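Kasham Hand-Held Gripper: a season of folding with the good practice guide open beside me

I'll admit I came to the Kasham gripper for the little booklet that ships with it. Most kits arrive with a warranty slip and a hopeful smile, but this one comes with a proper set of working rules for household recording, written by Pak-hei Hsu, and I've grown rather fond of it (my copy has tea on it already). It runs to 262 numbered points, which sounds dreadful, I know, but they're short and written in everyday words.

The rule I lean on most is the one about garments: lay the piece out flat before you start, and keep anything already sorted well off to the side. Dark clothes get their own page, and they deserve it! Black on a patterned quilt is easy to find. Black on a black heap is another matter, so the guide wants the working piece spread by itself in the middle of the bed.

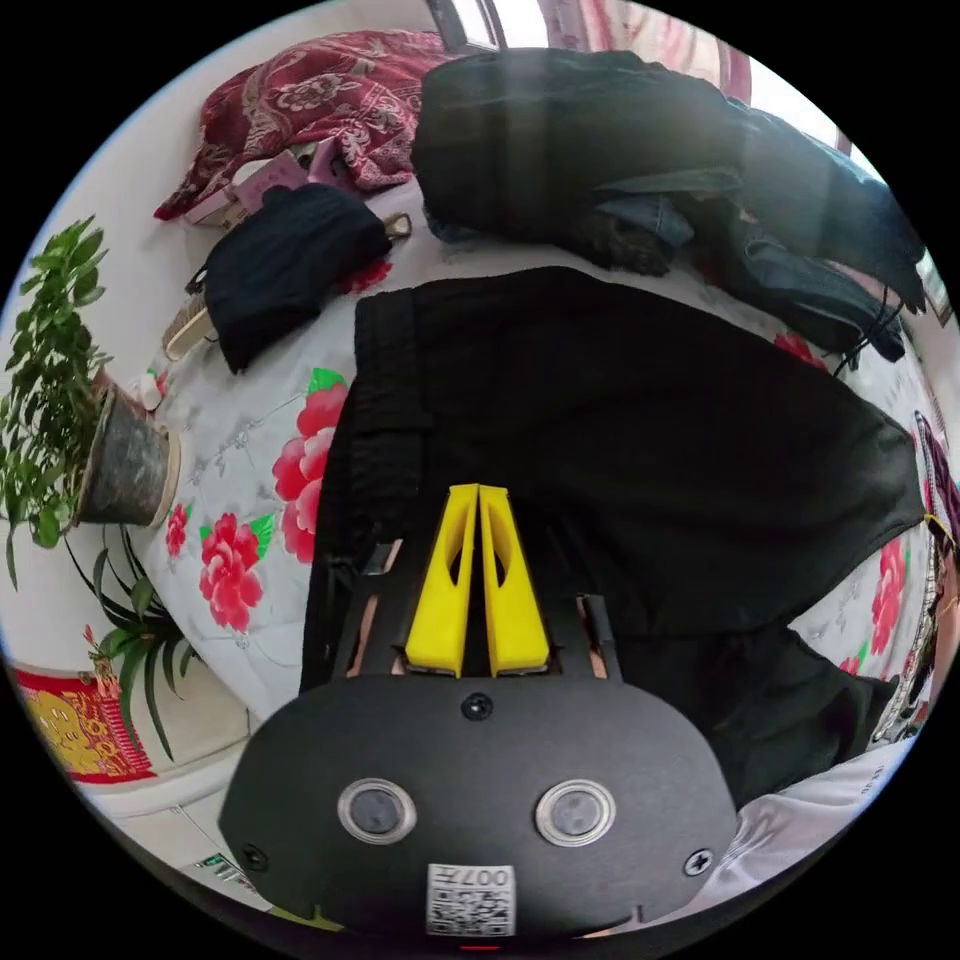

Ga-eun Tak wrote in to say that the flat-first rule is fine for practice but too tidy for real homes, and that she'd sooner see the guide ask for a crumpled start at least one time in 3. I think that's fair, and I've pencilled it in my margin.

As for the tool itself, the bright yellow fingers are a joy to keep track of against dark cloth, and the rounded housing sits nicely ahead of you while you work. The guide asks for a rest after each batch of 2 garments, and my wrist has come round to that way of thinking. It also says to check the screws and wipe both lenses before every session, and to keep the label clear so each recording can be matched to its unit. Sensible stuff, all of it.

My one grumble is the section on shared rooms, a single paragraph on putting away private papers and asking everyone in the house first. I'd have liked a full page and a form to sign. The Dravell guide does this better, though its gripper costs $700 and I didn't enjoy the handle nearly as much. 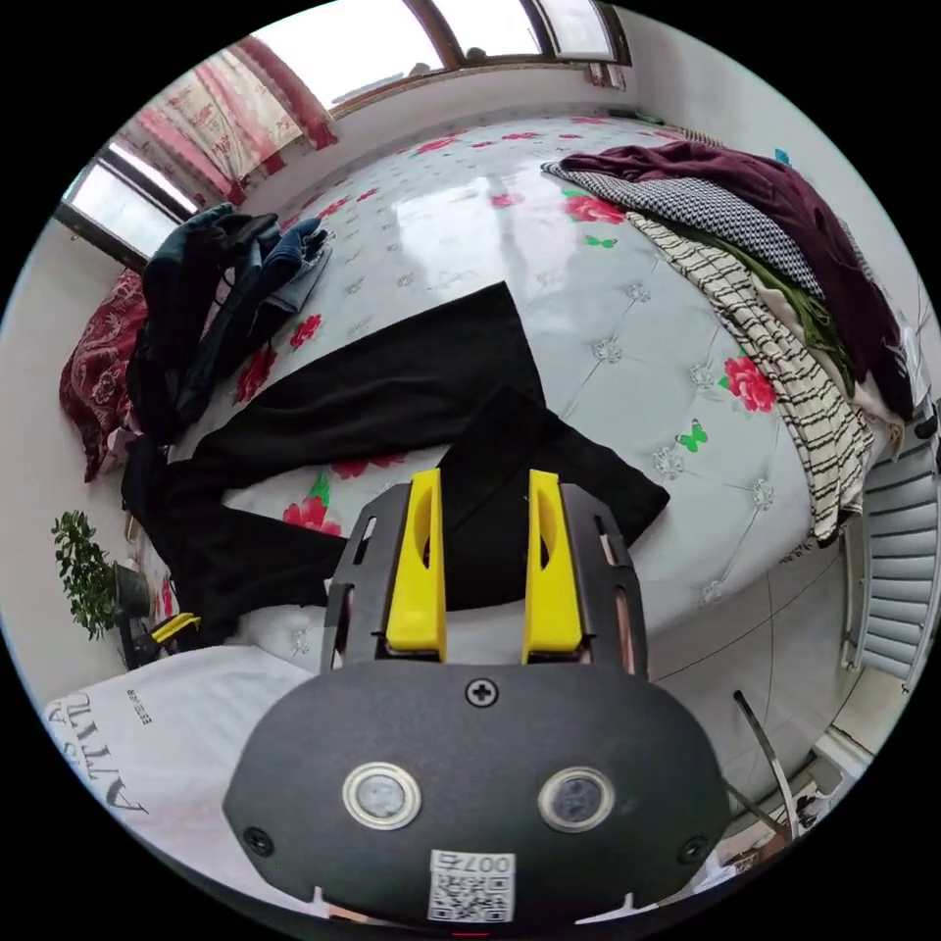
Kasham gripper at the bedside, with the dark garment spread out and other clothes to either side.

Would I buy it again? Yes, and I'd pay a bit extra for a spiral-bound booklet that stays open on its own.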